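The Bag of Bags

6th July

I own a bag whose only job is to hold other bags. I discovered this in January, when I went looking for my good umbrella and found a canvas tote from Osau, inside which was a nylon sack from Umosport, inside which was a drawstring pouch that had once held a pair of shoes I gave away. The umbrella was not in any of them. The umbrella was on a train, I think, having a better year than I was.

I have moved apartments twice since college and both times I told myself I would deal with the bags. What I did was put them in a box and write MISC on it. My mother writes MISC on boxes too, so at least we know where it comes from.

The trouble is that a bag never looks like clutter. A broken toaster looks like clutter. A bag looks like the beginning of getting organized. I have bought bags for cables, bags for the bags the cables came in, and one very stern zippered thing from Drolter that was supposed to hold my passport and now holds 17 pens, most of them dead. I paid real money for it. I had a coupon, which is how they get you.

Travel makes it worse. Before any trip longer than a night I decide that I'm now a person who uses packing pouches, and I spend a whole evening sorting socks from other socks. By the second morning everything is in one heap on the hotel chair and the pouches are lying flat at the bottom of the suitcase, along for the ride.
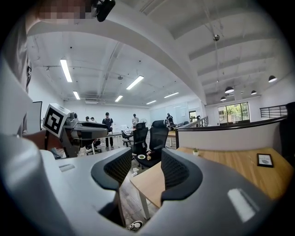
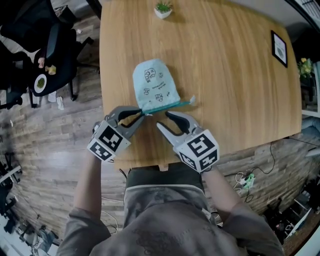 Second picture: mint green, teal zipper, exactly the sort of thing I would buy.

So this summer I made a rule. One bag in, 2 bags out. It held for nearly three weeks, and then I went into Jafarzadeh for light bulbs. If you don't have one near you, it's a hardware store that has slowly been eaten by its own gift section. They had a rack of small pouches by the register, and I stood there doing math. If I got rid of the Umosport sack and the shoe thing, I was in the clear. I hadn't gotten rid of them. I bought the pouch and forgot the light bulbs.

My hallway is still dark, by the way. I've gotten good at it.

A friend suggested I donate the lot, and I did fill a tote for the thrift store. Then I got there and realized that if I handed it over I would lose the tote, and it was a pretty good tote - long straps, inside pocket, no slogan. I tipped everything out on the donation counter and took it home empty. The man behind the counter watched me do it and asked if I needed a bag for that.

I said yes before I'd thought about it. It's paper, with handles. I've put it with the others for now, and I'm going back to Jafarzadeh for the bulbs on my next day off.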